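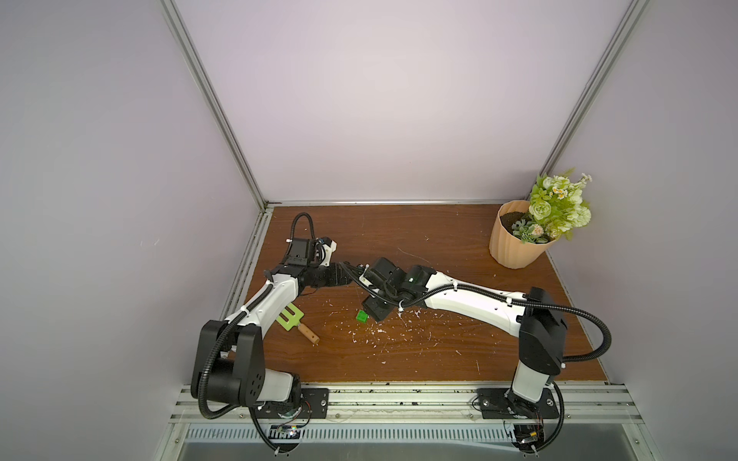

Minutes of the July meeting, Letitz House users' group

Home Rooms Bookings Minutes Contact

Search this site Enter keyword Go

July — written by the secretary of the users' group

The meeting was held in the kitchen on the first floor and began at 17.30. The minutes of the previous meeting were read and accepted with one correction: the spare key for the bicycle store hangs in the office and not in the corridor.

1. Condition of the table

The members discussed the table with the reddish-brown wood-grain top. There are small white bits lying over it, and most of them are in the middle and towards the front. Two members had complained by e-mail that the top is not left clean for the next user. It was asked what the bits are. One member thought of packing foam, another of paper or dried glue. The question was left open and it was agreed that the answer does not change the cleaning.

It was decided as follows. Each user cleans the top at the end of the booking. The last 15 minutes of every booking are reserved for this purpose, and the booking calendar will be changed accordingly. The bits are first collected with the soft hand brush and the pan, and only then the surface is wiped with a cloth which is damp but not dripping. Bits must not be pushed over the front edge to the floor.

One member wished to use the kitchen sponge. This was not supported — the rough side has already left marks on the coffee table downstairs.

2. Small things left on the table

A small green cube is on the table. Cubes and similar pieces belong in the lidded box on the shelf when the work is finished. If somebody needs a piece to stay in its place until the next day, he or she writes this in the booking book. Without such a note the next user may put it away.

The secretary reminded that the box has been without a label since the spring. A new label will be made. It was discussed at some length whether the label should be in one language or two. Two languages were chosen.

3. The pale panels

The pale lavender-grey panels around the table were discussed briefly. It was proposed to cover them with dark cloth. Other members liked the light colour, as small dirt is easier to notice against it. No change will be made now. The panels are to be dusted in the same week as the windows. Adhesive tape should not be put on them.

4. Purchases

Two offers for cleaning equipment had been received. The offer of Väisänen includes a hand-held vacuum cleaner, brushes and a package of cloths, in total 273 euros. The offer of Prollus was cheaper but did not include the brushes, and the delivery would come only after the summer break. The offer of Väisänen was accepted. The members asked that the vacuum cleaner is kept in the hall cupboard, with its charger, and that it is not lent to the other floors without asking.

The request for a new floor mat was moved to the next meeting. The width must be measured first.

5. Letter from Cevodlow

The landlord Cevodlow has written that waste bags may no longer stand in the stairway overnight. The bags must be carried to the yard the same evening. The key to the yard gate is the same as before. A copy of the letter is on the notice board.

6. Other matters

— The light above the sink is blinking again. The office will be informed.
— The brown cups belong to the ground floor and should be returned.
— The brush is missing some hairs and can be thrown away when the new ones arrive.

7. Next meeting

The next meeting will be held after the summer break, in the same kitchen. Points for the agenda can be left in the group's letter box. The meeting was closed at 18.40.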